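Munville attendance numbers – does anyone buy them?

touchline_tess
June 30, 2021
The club says 4000 for the Walel match. I was in the east stand and could see whole rows with no one in them. The ground got louder than that for a December friendly. I'd love for women's soccer to be drawing like this here, but I want a number I can believe.

northend190
They count tickets issued. Season tickets, sponsor seats, the giveaways to youth teams, all of it. Every team in the league does it, Cocco included.

touchline_tess
Then print both numbers. Cocco put out 2059 for their opener and I believed it, mostly for being so ugly.

backpost_benny
You're picking on the one club that spends money on the women's side. The 800 people in the supporters' section were real. I was standing with them.

northend190
Section holds 800. That doesn't mean 800 came, Benny.

backpost_benny
Fine, it was packed. Go ask anyone who tried to get to the restroom at halftime.

wide_left
Off topic, but the away-day potluck list is up and I'm on utensils again. From my kitchen table:

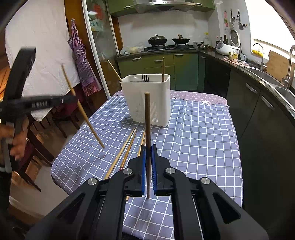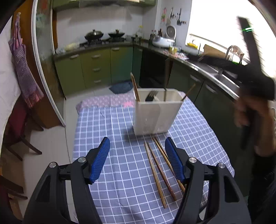 Chopsticks and the white holder, on the checked cloth.

wide_left
Back to the argument. I'm with Tess. Wastunow bragged about crowds for two seasons and then moved to a smaller field. If the gate was that good, why move?

backpost_benny
The lease ran out. It was in the local paper.

wide_left
The paper printed what the club sent them.

touchline_tess
I emailed the front office to ask for scanned entries. Got a reply thanking me for my passion – and a link to buy tickets.

northend190
Sounds right. I'd still renew. 190 bucks for the season is fair whether there are 4000 of us or half that.

touchline_tess
I already renewed. I'm still asking.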